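Do You Need a $246 Sheet to Sleep?
July 26, 2020
by Reynaldo Ignacio

My sister-in-law sleeps on sheets with a thread count of 1416. She told me the number before she told me the price, and she told me both before I had my shoes off. The sheets are made by an outfit called Lunen and cost $246 for a set. I have slept on them. They felt like sheets.

I've been suspicious of thread count since January, when I needed new bedding and spent two evenings reading product pages. The count is supposed to be the number of threads in a square inch of fabric, going both ways. Fine. But there is only so much room in a square inch. The way some sellers get to the big numbers is by twisting several thin strands into one yarn and counting every strand. You can end up with a heavier, stiffer sheet that sleeps hot, and you get to pay extra for it.

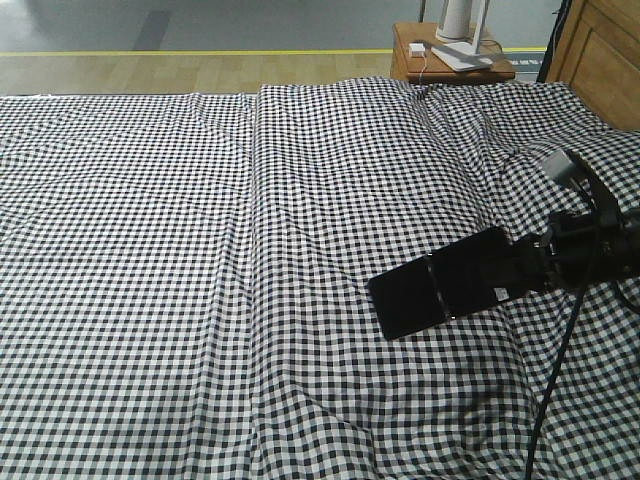
Black and white gingham, wrinkles and all.

Then there's the "cooling" claim. Every brand has one now. Skodura says its weave "works with your body," and I would like to know what a weave that works against my body looks like. I wrote and asked what they had measured, and against what. I got a coupon.

What does seem to matter, as far as I can tell from owning beds for a few decades, is dull stuff. Is it cotton or isn't it? Is the weave plain and crisp or smooth and a little slippery? Does the fitted one have pockets deep enough for your mattress? The old percale set I bought on clearance has a thread count so low they left it off the label, and it has outlasted two fancier sets that pilled at the feet.

I'm also not sold on the idea that you have to iron or steam any of it. Noémi Veres irons her pillowcases and swears she sleeps better. Maybe she does. She also goes to bed at nine - I'd look there first.
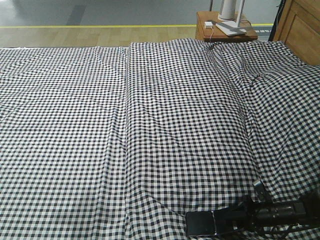
Vignesh Shetty wrote in after my last bedding rant to say that I was being unfair, that his long-staple cotton set really is softer after three years of washing, and that the cheap ones he had before went thin in the middle. I believe him about the softness. Long fibers are a real thing and I have no quarrel with them. My quarrel is with the number on the front of the package, and I notice he never mentioned his.

So I'm keeping the clearance percale until it gives out. If you have a pricey set you love, write and tell me what it's made of. Leave the thread count out of it.

Last updated: July 2020

Recent posts
The Mattress Store Is Always Closing
Does a Pillow Expire?
I Tried the Habte Weighted Blanket and Got Hot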